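桌面上的小盒子，和我三月里的快乐

先说结论：我最近迷上了收拾小东西，迷到晚饭吃完碗还泡着，人已经坐到桌子前面去了。

起因很小。上个月找一枚备用的扣子，把两个抽屉翻了个底朝天，扣子没找着，倒翻出来一大把橡皮筋、回形针、用了一半的胶带、不知道哪件家具剩下的螺丝，还有三把一模一样的小卷尺（我到底是什么时候买了三把卷尺！）。那天晚上我把它们全倒在床上，越看越兴奋。别人看到这一堆大概会叹气，我看到的是好几个晚上的娱乐活动。

第一步是把桌子腾出来。我这张桌子是米色的，后面有一截比前面略高一点点，中间留着一条横缝。以前总嫌那条缝碍事，写字的时候纸角会卡进去。这回换了个用法，把它当成分界线：还没分的东西一律放在缝后面，手上正在弄的放前面。就这么一条缝，效率高了好多，我高兴得当晚又多收了一个抽屉。

第二步是找盒子。我先去看了Elten的那套叠层收纳，好看是真好看，可是一层一层摞起来以后，最想拿的东西永远在最底下。后来又翻到Clanex的抽屉隔板，要自己量尺寸自己剪，我剪歪了两片，剩下的现在垫在花盆底下，用得很好。

兜了一圈，最喜欢的还是家里本来就有的那种带翻盖的塑料小盒。盖子一掀就能立住，两只手都空出来，里面有什么一目了然。大小又刚好，摊在桌上不占地方，合起来往架子上一竖，像一本薄薄的书。我现在买什么都先看包装盒能不能留下来，已经到了有点不讲道理的程度。

还有一个心得：白色的盒子配颜色鲜亮的东西，特别好找。以前我爱用深色的布袋，装进去就像掉进井里。换成白盒子以后，绿的就是绿的，红的就是红的，早上七点眼睛还没睁开都能拿对。
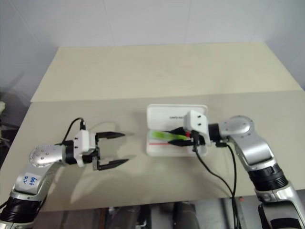

一个盒子只放一类

规矩我试过好几种，最后留下来的就这一条。听着很死板，用起来却很轻松。比如缝补的东西，针、线、顶针、那枚终于在大衣口袋里找到的扣子，全在一个盒子里。要补袜子就拿这一个，补完合上盖子放回去，桌子又是干干净净的。

刚开始我分得太细，连粗橡皮筋和细橡皮筋都要分家，分到晚上十一点，面前还摆着十几样不知道该归谁的小零碎。第二天就改了主意，橡皮筋住在一起，大家都是橡皮筋。至于实在归不了类的，我给它们留了一个“待定盒”，满了才准倒出来重新看一遍。说实话，每次倒出来都像拆礼物，上一回里面居然有一把小时候日记本的钥匙。日记本早就不在了，钥匙我还是舍不得扔，又放回待定盒去了。

盒子里要不要垫东西

要看装什么。装螺丝我会垫一小块旧毛巾，不然每次拿起来都哗啦哗啦响，楼下邻居听不听得见我不知道，反正我自己听着心烦。装贴纸和票根就什么都不垫，平平地躺着最好。糖果类的呢，原来的内托别急着丢，那一格一格的凹槽装耳钉、装别针都合适，洗干净晾透就能用。我有一个盒子就这么用了两年，盖子合上还是咔哒一声，清脆得很，听着就舒服！

写标签这件事

我字不好看，所以一直拖着没写。后来在Kaewsai的文具架上看到一卷200张的小标签纸，便宜，窄窄一条，一咬牙买了。写的时候只写两三个字，“针线”“电池”“票根”，贴在盒子侧面，竖起来放也看得到。盒盖上原来印的字我一般不去管它，留着也挺可爱的，家里人来翻东西，看到糖盒打开来是一排针线，那个表情我能乐半天。

贴标签有个小窍门，先拿干布擦一遍，手指再从中间往两头抹。我头几张都是随手一按，没过几天就卷边了，重新写了一遍，这次连字都认真了一点（只有一点）。

架子怎么摆

我用的是Wellasitz的窄架子，36厘米高，就靠在桌子旁边那面白墙下面。最上面一层放每天要拿的，剪刀、笔、电池；中间一层放每周会用一两回的；最下面是过年才想得起来的红包袋和礼品丝带。摆好那天我退后两步看了很久，又走回去把两个盒子对调了位置，再退后看。这么来来回回折腾到快十二点，第二天上班困得要命，一点都不后悔。

到今天为止，一共收好了19个盒子，抽屉空出来一个半。空出来的那一个我暂时什么都没放，每天拉开看一眼，心情就很好。剩下的半个里还有一团耳机线和充电线，缠得像一窝面条，我准备留到下个月慢慢解。要是谁有收线的好办法，请一定在留言里告诉我，最好是不用买新东西的那种，我手上还有好几个空盒子等着派用场呢。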